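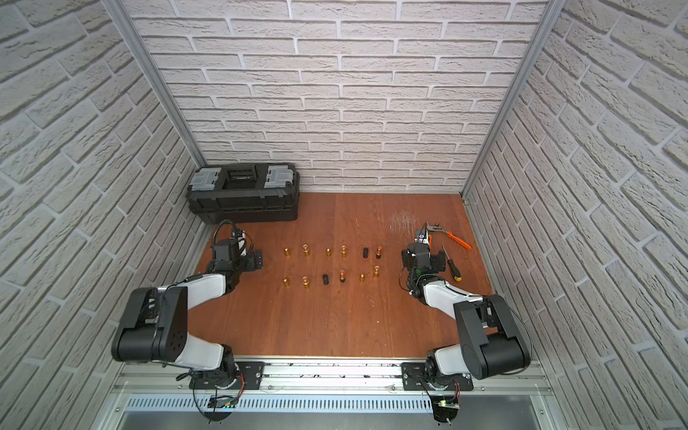
Módulo 2. Secado estructural tras una fuga de agua
Apuntes de clase, curso de mantenimiento de edificios, centro de formación Grorulby

Seguimos donde lo dejamos el sábado. Ya vimos cómo cortar el suministro y achicar el agua libre; ahora viene lo que a mí más me gusta de todo el curso, que es sacar el agua que no se ve. ¡Aquí empieza la física de verdad!

Repaso rápido: agua libre, agua ligada, vapor
El agua libre es la que se aspira o se recoge. El agua ligada está metida en los poros del yeso, la madera o el mortero y solo sale evaporándose. El vapor es lo que queda en el aire después, y si no lo retiramos vuelve a condensar en la pared más fría de la casa. Un secado bien llevado encadena las tres fases, y casi todos los fracasos que he visto vienen de quedarse en la primera.

Los factores que mandan
Movimiento de aire. Sobre toda superficie mojada se forma una capa fina de aire saturado. El ventilador la barre y deja sitio para que siga evaporando. Se coloca casi a ras de suelo, con un ángulo pequeño respecto a la pared, para que el chorro la recorra a lo largo.
Humedad del aire. Si la sala está saturada, da igual cuántos ventiladores pongáis. Hace falta deshumidificador, y con las ventanas cerradas (salvo que fuera el aire sea claramente más seco, cosa que se mide, no se adivina).
Temperatura. El aire templado admite más vapor y el material lo cede antes. Cuidado con pasarse: la madera calentada deprisa se abomba y se raja.

Caso práctico: la vivienda de la calle Lobo
Rotura de un latiguillo bajo el fregadero, con la casa vacía durante el fin de semana. Planta baja, tabiques de placa de yeso y parqué sobre rastreles. El agua pasó por debajo del rodapié a la habitación contigua y el propietario solo vio la mancha del pasillo. Es un caso precioso para aprender, porque lo visible era una parte mínima del problema.
El equipo retiró el rodapié, hizo taladros de ventilación en la parte baja del tabique y montó 5 ventiladores y 2 deshumidificadores. Se cerró el paso al resto de la vivienda con plástico, y así se trató solo el volumen de aire necesario. El contador de los deshumidificadores marcaba 746 horas de uso al empezar; anotadlo siempre en el parte, que luego sirve para el mantenimiento de la máquina y para calcular el consumo eléctrico que se le abona al cliente.
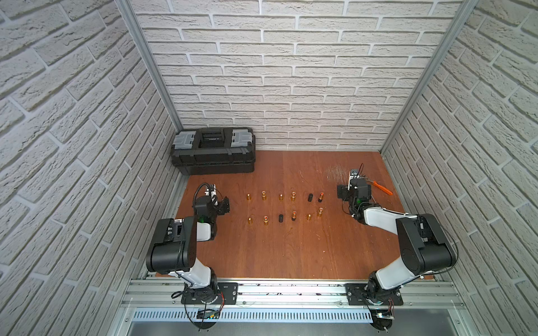

¿Cuándo se puede dar por terminado el secado?
Cuando las lecturas del material afectado se igualan con las de una zona seca del mismo material, en la misma vivienda, y se mantienen estables en dos visitas seguidas. El tacto no sirve: una placa de yeso puede parecer seca por fuera y conservar bastante humedad en el alma.

Medición y registro
Usaremos el higrómetro de agujas Fulisico para madera y placa, y el modelo sin contacto para pavimentos cerámicos. Recordad que el de agujas viene calibrado para madera, así que en yeso u hormigón la cifra solo vale para comparar. Marcad los puntos con cinta el primer día y medid siempre en los mismos. La hoja Werau tiene una columna por visita: temperatura, humedad relativa, lectura por punto y posición de los equipos.

Moho
Con humedad sostenida, el moho puede aparecer en pocos días. Si ya lo hay, se para la ventilación forzada hasta aislar la zona, pues el chorro reparte esporas por toda la casa. Lo desarrollaremos en el módulo siguiente.

Para la próxima clase
Dibujad la planta de una habitación que conozcáis, suponed una fuga en un rincón y situad los equipos. Indicad con flechas el recorrido del aire. Traed también una tabla psicrométrica impresa, que vamos a trabajar el punto de rocío con lápiz y regla, ¡y os va a encantar!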